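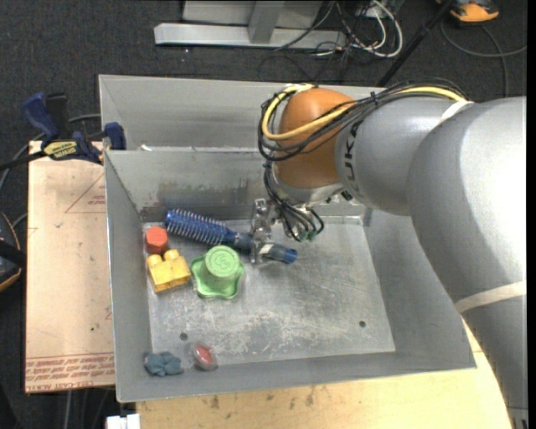 A robotic arm over a metal bin with a blue hairbrush in it.

Edmund Baran has spent 18 years putting lights where people can't see them, and he would like a word with everyone who puts them where people can.

"You walk into a kitchen and there's a row of little dots reflected in the countertop," he says. "You paid for a glow and you got a runway."

Baran runs Bullow, a two-person lighting shop in Preltton that mostly does shelves, stairs and the undersides of cabinets. He arrived for our talk with a coffee, a tape measure and a strong opinion about the lamp on my desk, which he turned off before sitting down.

His first complaint is color. Strip lights that can make every shade of the rainbow sell very well, he says, and then spend their lives set to white. "Purple gets used the first weekend. Maybe again at Halloween. After that they want to chop an onion." The white you get from mixing red, green and blue is, in his view, fine for a party and unkind to a chicken breast. For rooms where anybody eats or shaves, he fits strips with a separate white chip and leaves the colors as a bonus.

He is just as firm about power. On a long run of low-voltage strip, the far end gets dimmer, and the white can drift toward pink. Customers usually blame the strip. Baran blames the wire. "They send it back, they get a new one, and it goes pink in the same place. So now they hate two strips." His habit is to feed a long run from both ends, and to buy a power supply with some room to spare so it isn't working flat out every evening.

Then there are the controls. Baran currently installs a dimmer from Jotia, chosen after what he calls a long and expensive process of installing other ones. It has 2 buttons. The remote it replaced in his own living room had so many that his family learned one and feared the rest.

"There was a button called Jump. Why would I want my ceiling to jump?"

He does like slow fades, which surprised me. The stair lights in his house take 10 seconds to come up, and he says it's the only thing visitors ever mention. His old boss, a man named Kozłowski, thought fades were for theaters and told him so at length. Baran put them in Kozłowski's hallway last June anyway. "He complained until the bill came, and then he complained about the bill. The fade he kept."

I asked what he would tell someone buying a first kit. He thought about it, looking at my lamp.

"Get the aluminum channel with the frosted cover," he said. "And measure before you cut. Then go have lunch, and measure again."

He left the lamp off on his way out.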